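What Is a Mug Tree?

Mugs are hard to store. They are wider than a glass, and the handle sticks out to one side, so two mugs on a shelf take up more room than they seem to need. You can stack some of them, but a stack of mugs can wobble, and the handles get in the way.

A mug tree solves this problem in a simple way. It is a stand with a flat base, a post in the middle, and short arms that stick out like branches. Each arm holds one mug.

How does it hold the mugs?

Look at the arms on a mug tree and you will often see that they slope upward. This slope matters. Gravity pulls the mug down, so the handle slides toward the post and stays there. If the arms pointed down, the mugs would slide right off.

The base matters too. A mug hanging on one side pulls the tree toward that side. A wide base helps stop it from tipping over. It also helps to hang mugs on opposite sides – one on the left, then one on the right – so the weight is balanced.

What is it made of?

Many mug trees are made of metal or wood. Some are made of bamboo. Bamboo looks like wood, but the plant is really a kind of grass. Its stems are hollow, so makers cut them into thin strips and glue the strips together to make a solid board. That is why bamboo things often have stripes.

Some wooden arms are held in place with pegs called dowels. A dowel is a round stick that fits tightly into a hole of the same size.

What about the mugs?

Mugs can be made of clay, glass, or metal. Enamel mugs are usually steel with a thin, glassy coating baked on at a very high heat. The coating keeps the steel from rusting. If you drop an enamel mug it may chip, but it will not smash the way a clay one can.

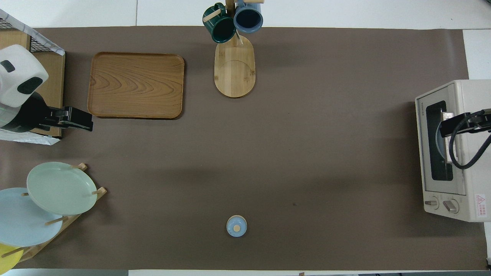

Two mugs on a mug tree with a bamboo base, near a wooden tray.

A tray is a good partner for a mug tree. The raised rim helps keep things from sliding off while you carry them.

Try it yourself

Ask an adult for a plastic mug with a handle and a pencil. Hang the mug on the pencil and hold the pencil level. Now tip the end up a little, then down a little. Which way does the mug slide each time?

Words to know

Base: the bottom part that something stands on.
Dowel: a round stick used to join parts.
Enamel: a hard, glassy coating on metal.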